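Geert Dijkstra
@geertreadsfiction · March 19, 2018

I finished The Clillberg Sisters by Trinidad Quintana last night and have a few things to say, so this will be a thread. No spoilers past the halfway point.

It's a novel about two sisters who inherit a guest house on a lake and haven't spoken since their mother's funeral. One wants to sell. The other has already moved in and changed the locks.

My copy runs to a bit over 300 pages in paperback, from Baert. The print is small. I read most of it on the train.

The first chapter is slow. You get the drive up, the solicitor, the weather, and a long argument over a boiler. I nearly stopped there. A friend told me to give it until the ferry chapter and I'm glad I did.

Chapters alternate between Ilse and Marit. Ilse is in first person, Marit is in third. I wasn't sure about this to begin with, but it does mean you trust Ilse for far too long.

The ferry chapter is the best thing in it. Eight pages, almost all dialogue, two women who can't get off a boat. Quintana leaves out nearly every "she said" and I never lost track of who was speaking.

The men are thin. There's a husband called Anders who mostly carries boxes, and a neighbour who turns up whenever the plot needs a lift to town.

I've seen it sold as a thriller. The cover has a dark window and the word "secrets" on it. If you buy it for that you may be annoyed. There is one secret and you will probably guess it by page 90. The book is about money and who did the caring.
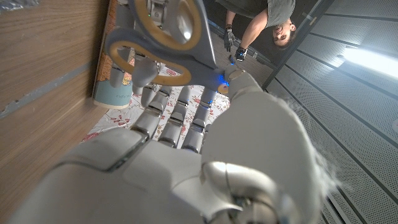
Lieven De Bruijn replied that he had guessed it from the prologue and enjoyed the rest anyway, and that for him the real question was whether Marit ever posted the letter.

Fair point from Lieven. I read it as posted. She buys the stamp in chapter 19 and the stamp isn't in her purse later on. But Quintana never says so, and I went back and checked.

On the letter: it's printed in full, and it runs on far longer than anyone would write by hand in that state. It could lose half. The line about the coats would do the job on its own.

If you read her first novel, Vuketti, this is a calmer book. Vuketti had six narrators and I needed a list inside the front cover. Some people loved that. I prefer this one.

The middle sags between the October storm and the auction. There are three meals in a row where people nearly say something and then clear the plates. I think one of them was meant to be funny.

The auction itself is very good. You know what both sisters can afford, to the last hundred, and neither of them knows about the other. I missed my stop.

Several people have asked about the audiobook. I tried the sample. There's one reader for both sisters and she does Marit in a sort of whisper, which I couldn't get on with. Try it before you pay.

Library people: my branch had a waiting list, so I bought mine. They said it could be up to eight weeks. Worth putting your name down now if you want it for the summer.

Who should read it: anyone who likes family stories where the house matters as much as the people. Who shouldn't: anyone who wants the police to turn up. They don't.

The ending will divide people. It stops on an ordinary morning with the post arriving. I turned the page expecting another chapter and got the acknowledgements. I've thought about it a fair bit today and I've decided I like it.

Four stars from me. It would be four and a half with a shorter letter.

Next up is the Brollix story collection, which is over 900 pages, so don't expect a thread on that before Easter.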